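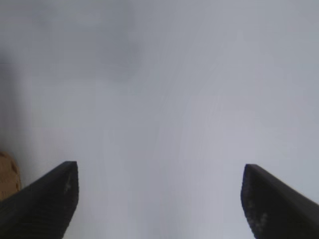 Drotau to keep branch library open through the fall

Feb 2, 2023

DROTAU - The Simanjuntak Street branch library will stay open until at least October after the town council voted to extend its lease and put off a plan to move the collection to the main building downtown.

The vote followed two public meetings at which most speakers asked the council to leave the branch where it is. A petition with 562 signatures was handed in before the second meeting.

Under the plan first put forward last year, the branch would have closed at the end of March. Its children's books would have gone to the main library and the rest would have been sold or given away. The town said the move would save money on rent and heating at a time when both have gone up.

The council has now agreed to pay rent on the building month by month. The owner, a local property company called Vulance, said in a letter read at the meeting that it was willing to hold the rent at its current level through the summer but would want a longer lease after that.

"We have no other tenant lined up and we are not trying to push the library out," the letter said. "We do need to know what the town wants to do with the space."

Damian Stępień, the council member who proposed the delay, said the town had not looked closely enough at how people on the east side would get downtown. The bus that runs past the branch does not stop near the main library, and riders have to change at the train station.

"If you have two kids and a stroller, that is a long trip for a picture book," Stępień said. "I want to see a bus schedule that works before we close anything."

Two council members voted against the extension. They said the town would be back in the same place in the fall, with less money left in the building fund. They also pointed to the branch's roof, which leaked twice last winter and will need work whoever ends up paying for it.

Branch manager Ngọc Diệp said visits had been going up since the reading room was reopened. Mornings are mostly parents with small children and older residents who come in for the newspapers. After school the tables fill up with students, and the two public computers usually have a line.

"People come in to print a form or ask about a bill, and then they take a book home," Diệp said. "We are glad to have the extra months. The staff had already started packing the back shelves, so now we get to unpack them."

Hours will not change for now. The branch is open in the afternoon on weekdays and in the morning on Saturdays. Story time, which had been canceled from the end of March on, is back on the calendar, and holds placed by branch patrons will still be sent there for pickup.

Books that were already moved downtown will stay there until the summer but can be requested at the branch desk. Diệp said delivery normally takes a couple of days.

The council also asked town staff to price two other locations on the east side. One is a former pharmacy next to the Drodance studio, which has its own parking lot but would need a new entrance ramp. The other is a pair of unused classrooms at the elementary school. Using the classrooms would cost less, but the library could open to the general public only after school lets out.

A report on both sites is due before the summer recess. The council is expected to take up the question again in October, and residents can send written comments to the town clerk until then. Comment forms are available at the branch and at the main library.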